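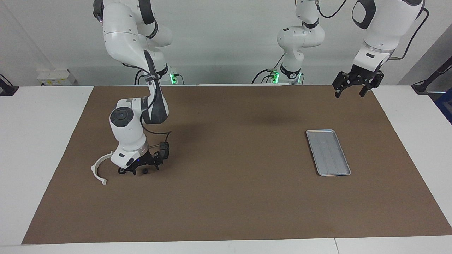 How often should a workbench get a proper once-over?
Once a month if it's used most days, plus a two-minute look before anyone sits down to work.

I'm Despina Moldovan and I look after the bench room at Plurkent, which mostly means I'm the one with the clipboard. This is my November sheet for the small-parts bench, with my comments left in because people keep asking what I meant by "fair."

1. Table top clean and stable – OK
I leaned on all the corners like I always do. It used to rock toward the window, but the new foot is holding up nicely (thank you, whoever found it in the Mastau drawer!).

2. Work mat flat, no curled corners – FAIR
One corner wants to lift. I put the heavy catalog on it overnight and it's better, so let's see if it stays down. If it's curling again by next month I'll order a new mat from Kanaujia, and please, no tape this time. It took me ages to get the gunk off.

3. Loose parts put away at the end of the day – NEEDS WORK
Okay, my pet peeve. Small dark pieces on a brown mat are so easy to miss, and I've swept up more of them than I want to admit. Parts go back in the tray, even if you're coming right back after lunch. Same goes for the curved plastic ones. They're light and they slide off if you brush past with a sleeve.

4. Cables tidy and clear of the floor – OK
Ran my hand along the back edge and nothing was pinched or fraying. I'd still like a couple more clips back there. Slack is fine, loops hanging where a knee can catch them are not.

5. Power off switch easy to reach – OK
Tested it at 4 in the afternoon, after warning everybody. I did get one yelp from the next room, sorry!

6. Lighting – OK
The meter said 800 lux at the mat, which is plenty for fiddly work. If you're getting glare, turn the lamp head a little before you go hunting for a different chair.

7. Walkway behind the bench – FAIR
I like 36 inches and I measured 18 at the tightest spot. The culprit was a stack of Brilolura boxes, and I moved them myself. It's fine now, but I'm marking it fair so it gets looked at again.

8. Extinguisher tag and first aid kit – OK
Tag number 1221, in date. The kit was low on small bandages and I topped it up. If you take the last of anything, leave me a note.

9. Safety glasses within reach – NEEDS WORK
The hook was empty and I found two pairs in the break room, one under a newspaper. They live on the hook.

To do before the next check: cable clips, a second parts tray with a lid, and a label for the glasses hook. I'll get the clips. Somebody with nicer handwriting than mine can do the label.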